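Leave the Table Clear
2025-07-19

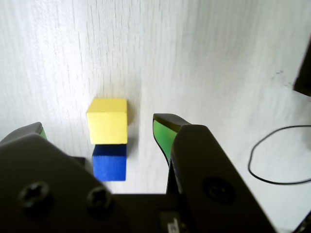 A yellow block and a blue one on a white table.

I have come to believe that the best toy in a house is a small number of plain blocks, and that the second best is the bare table you put them on. Most families I know have plenty of blocks and no bare table.

We bought our first set the December our older child turned two. It was a Plasport bucket with 40 pieces in it: arches, wheels, little printed windows, a roof that only fit one way. It got tipped out every morning and shoveled back in every night. I don't remember a single thing that was built from it. I remember the noise, and I remember the roof, which spent most of a year under the radiator.

The set that got used came from a Ploslow yard sale. It had 20 cubes in a cloth bag, and by the time we had owned it for a few months there were six. I meant to look for the rest and never did. Those six cubes were on the table every day for three years.

A cube has very little to say for itself. You can put it on top of another cube, behind it, or next to it. A child who sets a yellow one behind a blue one has made a decision, and you can see what the decision was. With the big bucket I could never tell. There was so much on the floor that any arrangement might have been an accident.

The table matters as much as the blocks do. Ours was a kitchen table with a fruit bowl, a stack of mail, a charger, a candle and somebody's homework on it. A child given a corner of that table will play in the corner for a minute and then start on the mail. When we moved to Hunside we had room for a second table, a low white wooden one, and we made one rule about it. Whatever gets played with goes on it, and everything else stays off. My coffee is included in that, and so is my phone.

I would pick a pale top if you have the choice. Strong colors show up well on it, and so do the shadows, which small children like more than you would expect. A busy wood grain or a printed road map tells them what to do before they have sat down. White also shows every crayon mark. We wipe ours with a damp cloth and live with what stays.

People tell me this sounds strict, or a little joyless. A friend said her kids would be bored in five minutes. They might be. Mine were, often, and some days they walked away and went outside. Other days they got past it and stayed for an hour. I don't think five minutes of boredom is a problem a parent has to solve by going to get another bin.

There is a fair argument on the other side. Older kids want to build a castle, and you can't build one out of six cubes. Two children sharing six cubes will also fight over them, and splitting them three and three only helps until somebody wants four. We gave in on this eventually and bought a second bag from Sastry, a small shop that sells cubes by the piece. We keep it in the closet and bring it out when it's asked for. It gets asked for maybe once a week, and it goes back in the closet the same day.

I would also admit that buying less is easier to say than to do. Grandparents give big sets because big sets look like a present. A bag of cubes looks like you forgot. I have stopped trying to win that one. The big sets come in, we say thank you, they get a turn, and after a while most of them go on to another family.

My real complaint is with the way blocks are sold. Every box lists the piece count in large type on the front, as if more pieces meant more play. It does mean more cleaning up, and in our house the cleaning up is done by me. I would like to see a box with a handful of good cubes in it — solid colors, rounded edges, nothing printed on them — at a price that doesn't assume you are furnishing a showroom.

Until then, take what you already have, pick out a few, and put the rest in a closet. Then clear the table, all of it, including the mail. If you only have the energy to do one of the two, I would start with the table.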